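Open day at the Brerndale manipulation lab

2 Sep 2019

Members who registered for the winter site visit spent a morning at the Brerndale facility, where Henriques runs its two-arm handling program. The visit followed the usual format of a short briefing, a demonstration at the bench and a question session. Notes follow for those who missed out on a place.

The program concerns domestic food tasks done with two unlike end effectors. One arm carries a multi-fingered hand and the other a two-finger gripper. The reasoning given in the briefing was economic. A hand with many joints is expensive to buy and slow to calibrate, and most kitchen picks don't call for it. The lab wants to know which steps in a job do call for it, and whether the remainder can be left to the cheaper tool.

Task sequencing is handled by Kandero, the lab's in-house planner. It takes a written list of steps, assigns each to an arm and checks the two paths against each other before anything moves. Where both arms need the same space, one is made to wait. The current version does not replan during a motion. If an object has shifted, the arm stops, backs out along its approach path and asks for a fresh look at the table.

The demonstration task was loading a steamer. The hand takes the lid and the gripper transfers buns between plate and basket, one at a time. A steamer was chosen over a saucepan because the basket floor is perforated and the rim is polished, and both give trouble to depth sensing. Glass lids are worse again.
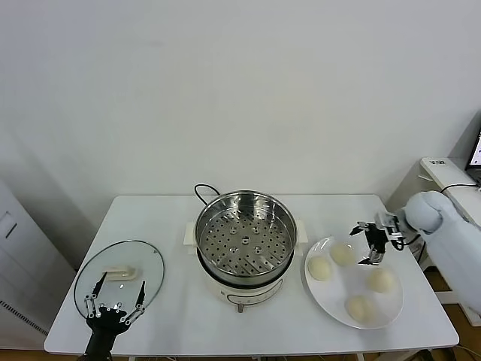
Lid handling took up most of the discussion. The planner does not try to find the glass. It looks for the handle, fits a stored model of the lid to it and works out the rim from there. This holds up well provided the lid is one the system already knows. An unfamiliar lid has to be entered by hand, a job the staff put at roughly 10 minutes including the test grasps.

Grip force on the buns is the other open problem. Too little and the bun rotates in the jaws; too much and it keeps the dent. The gripper is limited in software to a closing force the lab has settled on by trial, and the jaw gap is logged at every pick so that a slow squeeze shows up in the record. Several members asked about a suction tool. The lab tried one last November and dropped it, as the skin of a bun did not seal reliably against the cup.

Figures were supplied for the most recent block of trials. Of 300 bun transfers, 44 needed a second attempt. The lab counts a second attempt whenever the jaws close and reopen without a lift, even if the bun is undamaged. Failures during placement are recorded separately and were not broken out for us. The full sequence, with lid off, buns across and lid back on, has a median time of 54 seconds for a single bun and lengthens more or less in line with the number of buns. No attempt has been made to run both arms at speed, and the joint limits used on the day were those set for operation with visitors in the room.

Questions from the floor dealt mainly with safety and cleaning. The present fingers are not rated for food contact, and nothing handled in the trials is eaten. A washable sleeve is being developed with Giltier, who also supplied the wrist adapter. The sleeve adds thickness at the fingertip, so the grasp tables will have to be redone once the material is fixed. On safety, each arm halts on contact above a set torque, and a halt on one side halts the other.

There was some debate about whether the task tells us much beyond steamers. The lab's position is that removing a lid, filling a vessel and replacing the lid covers a fair share of bench work in kitchens and in laboratories, and that the planner's step list carries over with minor edits. Members from the packaging side were less convinced, given the cycle time.

A second visit is planned for November, when the sleeve should be ready for trial. Places will be limited as before. Closed footwear is required and bags must be left at the front desk. Members who were on the waiting list for this visit will be offered places first.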